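Down comforter for a hot sleeper, am I crazy?

Gornville Home & Household Board > Bedding, Linens, Laundry

marigold_jar
July 5, 2019

Hi everyone, long time reader and I think this is only my second post, so please be kind! My husband and I are finally replacing the comforter we got as a wedding present, which has been through two kids, a move and a dog who believed it belonged to her. It has gone flat in the middle and all the fill has wandered off to the foot end, so my toes are toasty and my shoulders freeze.

My trouble is that I run warm and he runs cold, and we live where the summers are sticky. My mother swears by down all year. My sister says down in July is madness and I should get cotton blankets and layer them. I have been going back and forth since April and I'm tired of my own voice on the subject. What do you all sleep under, and would you buy it again?

Budget is a bit flexible but I'd like to keep my marriage, so not a fortune please.

tubsandsuds
Welcome back, marigold! Your mother is right and so is your sister, which I know is no help at all. Down is lovely in summer if it's a light one. People buy the big puffy winter weight because it looks so inviting in the store and then they wonder why they wake up at 3 a.m. with one leg out. Get the thinnest one you can find, put it in a plain cotton cover, and keep a blanket folded at his side for when he complains.

I have had my summer weight one from Sýkora for more years than I'd like to admit and it has been washed plenty. A feather pokes out every so often and I just pull it through from the back side so it doesn't leave a bigger hole.

oldporchlight
Going to disagree, in a friendly way. I did the light down thing for two summers and I was still too warm. I think it's less the down and more the shell, because some of those are woven so tight to keep the feathers in that they hardly breathe, and they make that crackly noise every time you turn over. I switched to a cotton-filled quilt and I'm much happier. It's heavier on the shoulders but it doesn't trap the heat the same way.

Also down is a bear to wash at home. You need a big machine, and you need to run the dryer forever, and if you stop too soon it smells like a wet barn. Ask me how I know.

tubsandsuds
Now porchlight, you and I have been around this block before! Tennis balls in the dryer, low heat, and take it out and shake it every half hour. I've never had a barn smell. I do grant you the crackling on the cheap ones.

quietlyknitting
Can I put in a word for two separate covers? We did this after a trip to Uvholm, where every double bed in the guesthouse had two single duvets laid side by side, and I thought it looked odd the first night and by the third night I wanted to take them home in my suitcase. He has his thick one and I have my thin one and there is no tug of war. Making the bed is the only drawback, since you can't get that smooth look without laying a coverlet over the both of them. I fold each one in thirds and call it continental.

marigold_jar
Oh my goodness, two duvets! I read that out loud at breakfast and my husband looked so hopeful. I'm a little sad at the idea though, I like the look of one big white one, and we have the bed skirt and everything to go with it.

I should say that I've been leaning toward all white for the bedroom, partly so I can bleach things. My sister thinks white is asking for trouble with a dog. I think at least with white you know where you stand.

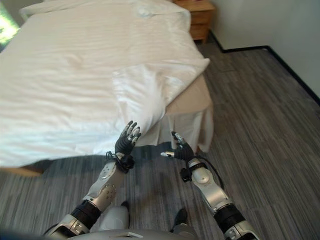

oldporchlight, white is fine with a dog as long as the cover comes off easily, and I'd look hard at how it closes before I'd look at anything else. Buttons are pretty but mine pop open in the wash and then the socks crawl inside. A zipper along the whole bottom edge is what you want. And please check for ties in the corners! Without them you'll be reaching in up to your armpit every week to find where the comforter went.

Sorry, that came out as if I was writing to porchlight. I meant to agree with porchlight about breathing fabrics and then got carried away. It's for marigold. - breadandbutterpam

oldporchlight
I was flattered anyway, Pam. Yes to corner ties. I sewed mine on myself out of twill tape, took me one evening in front of the TV, and I only stabbed myself the once.

breadandbutterpam
While I'm here, don't get pulled in by thread count. I paid extra for a 1,000 thread cover and it was stiff and hot and it pilled besides. The 500 I bought at the outlet in Vistness is softer and cooler, and I've told everyone at my church about it whether they asked or not.

tubsandsuds
Pam is so right on this. Past a certain point I think they are just counting creatively.

quietlyknitting
I've had the opposite luck, I'm afraid! My high count set is the nicest thing in the house and it has been going strong for ages. Maybe it comes down to the cotton more than the number. I'd say go and feel it in person if you can, and bring a pillowcase you already like to compare.

marigold_jar
You are all wonderful. I'm going to try the light down with a zippered white cover, and if he's cold he can have the blanket, and if he's still cold we will talk about Uvholm. I'll need to find out what to do with the old one too. Does the animal shelter take them, or do feathers make too much of a mess?

tubsandsuds
Ours takes blankets and towels but not anything with feathers. Call ahead and ask, they vary.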